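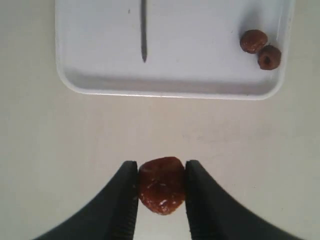
Our project asked why the dried fruit trade in Geltholm shrank after the Zoritz rail line closed. Town records list 406 growers before the closure and five after it, a drop even our group could graph. The product itself hasn't changed: dark, reddish-brown, wrinkled in reputation and small enough to lose on a white tray.

We read 2,482 ledger entries in the Brakia archive — most of them complaints about freight charges. 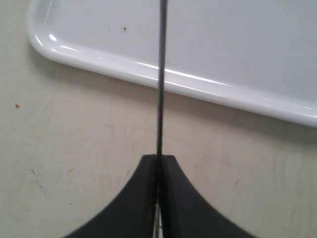 Buyers didn't vanish, though. They switched to the Ndung'u warehouse, which had a road and, by July, lower prices. Our survey got about 100 replies, many concerning parking.
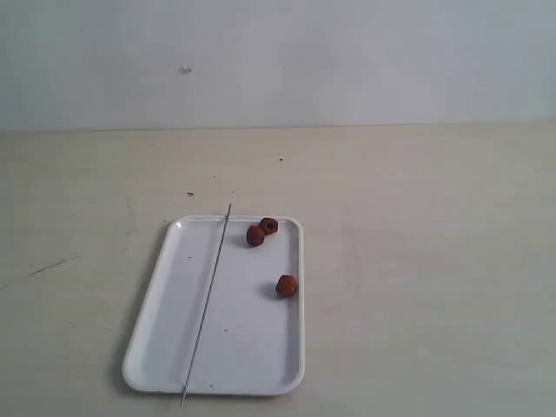
Figure 3. Tabletop and wall.

Next year's group should start with the freight bills.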